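4.2 What people put in small drawers

Going into this part of the study I figured I knew what we'd hear.

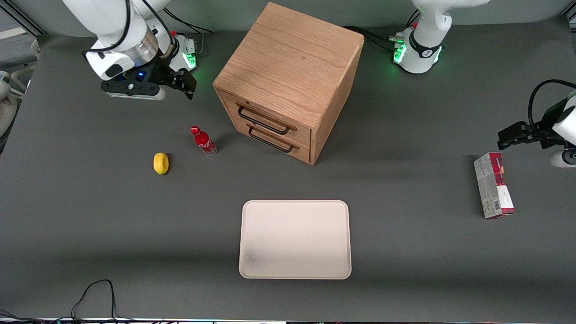 Figure 3. Small two-drawer cabinet with wire handles, a flat cream-coloured tray, a lemon and a small red bottle on a grey tabletop.

I'd spent most of November reading diary entries from the Gramthorpe households, 3536 of them by the end, and my money was on drawers for anything small and trays for anything you'd eat. Well, sort of. Fruit did go on trays, and lemons especially (people seem to like having a lemon where they can see it). Drinks were much messier. One person would stand a bottle on the tray, the next would tuck it in the top drawer, and a good few just left it lying wherever it landed.

The lower drawer was my favourite bit of the whole thing. We got 354 entries that mention it, and in most of them it's where stuff goes when the writer can't decide – batteries, string, a spare key, that kind of thing. Mateja Obradović coded these separately from me and we disagreed on 22, mostly over whether "put away" means the same as "out of the way". I still think it doesn't! We kept her coding for Table 2 and mine is in the appendix, so readers can pick a side. Handles came up too, and I get to those in 4.3.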